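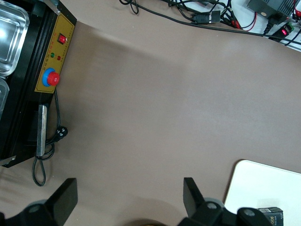 Hi Sérgio, you asked for something short on how the snack counter is coming along, so I'll try, though you know me. The counter at the Quintela building is set up and we've been running it since the start of December. The machine got the right end of the table in the end. I know the yellow panel isn't pretty and the labels are all in Chinese, but the big red stop button with the blue collar is the one thing everybody finds without asking, and the on/off rocker is up at the other end of the panel, well away from it. Belmiro typed up a one-page English sheet for the rest. It's taped inside the cupboard door for now, and I'd like a proper laminated one before spring.

On the money side, we've spent 300 of the setup line so far, mostly on the tablecloth, the bottle rack and the baskets. The Otenby order came in a bit under what they quoted us (nice surprise!) and I put the difference toward trays. I still owe you the receipt for the second delivery. It's in my car, I promise.

What goes out has changed a lot since the plan you approved. We dropped the soup, it was a mess and people only wanted it on cold mornings anyway. Sandwiches are the big thing now, the triangle kind, wrapped, and they go on a tray at the front so folks on a short break can grab one and run. We had 27 left over the first week, which hurt, and 5 last week, so I think we've finally got the numbers right.
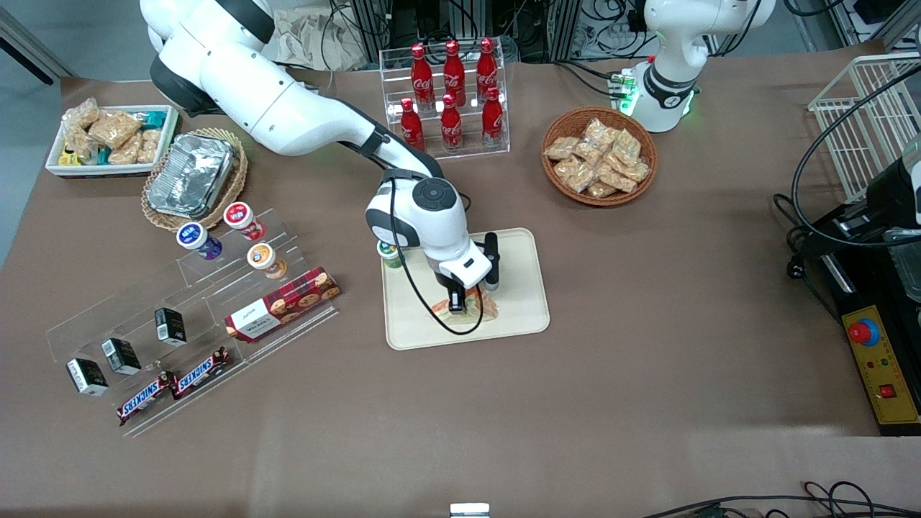 Drinks are simpler. I wanted four kinds, Belmiro wanted one, and Belmiro won, so it's Coke in the clear two-step rack and that's that. The red looks really cheerful against the brown cloth! The pastries stay in their own little bags in the round wicker basket, which was my idea and I'm still pleased with it, because the flat box we used before made them look like leftovers by 10 a.m.

Things that are behind: the price cards (Vustska sent the wrong size, they're redoing them), and the second table for the Aravstead side, where I'm waiting on someone to tell me which wall has the working outlet. I've asked twice. If you have any pull over there, please use it.

For next month I'd like to try 13 more sandwiches on the early delivery and see if they go. No extra money needed for that, just your okay. I'd also like to swap the white wire basket for something lower, but that can wait until you've been by to see it.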